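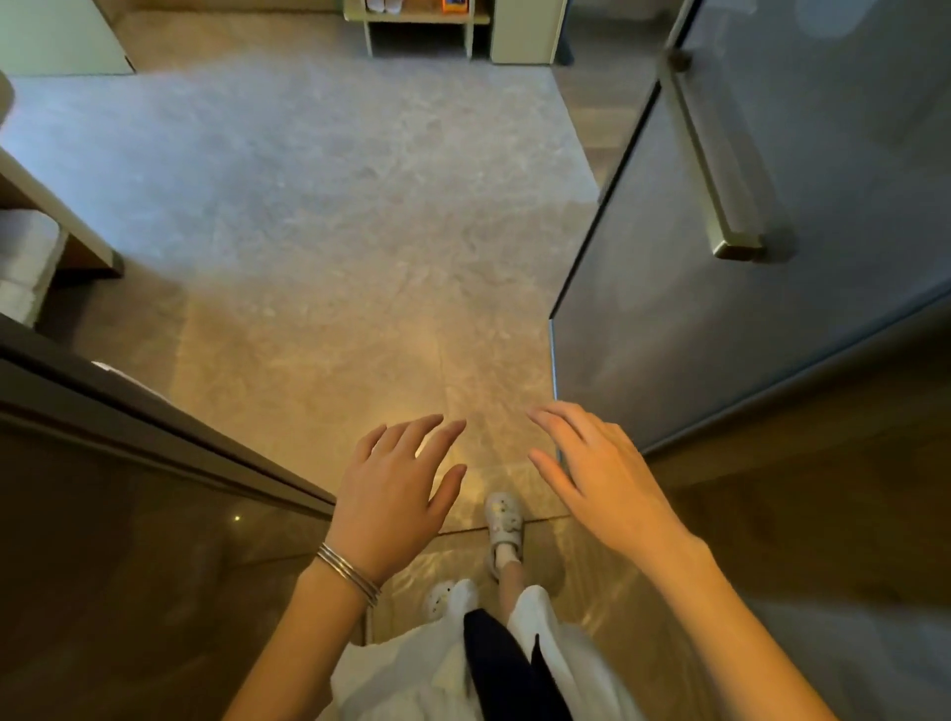

Going through to the carpet, hands out in front, white clogs and bangles and all.

2 March 2022

My feet ache and I have said the words "starting now" so often that I muttered them to the kettle this evening. Still, a good day, and I want to get it down before I fall asleep on top of this notebook.

We were at the Stulladholm flat again, doing doorways. I used to think of a doorway as nothing at all, and now I could bore anyone for an hour on the subject. Lingyun Fu wants the hands held open and in view as we come up to the threshold, so the learner gets the hands and the floor ahead together, and she is quite right, though it makes you walk like a child playing ghosts. We managed 76 passes before lunch and threw out 11, mostly mine, for dropping my arms too early. Habit is a dreadful thing!

The target is 2000 by June and the tally stands at 912, which sounded splendid until Deming Dai wrote the remainder on the whiteboard in red. He did bring pears, so I forgave him. He also thinks we have far too many clips of people striding straight through and hardly any of people slowing down, or turning back for something they forgot, and I have been mulling that over all the way home. My mother never went through a door in one go in her life – there was always a handbag, or a last remark.

So tomorrow I am to dither on purpose. Lingyun has added a new label for it on the Nenadari sheet, "hesitates", and wants it marked at the moment the step changes, with the tile and the carpet noted separately as well. I must ask her whether a pause with one foot lifted counts as a step or a stop. Also buy plasters, and ring Deming about the spare battery.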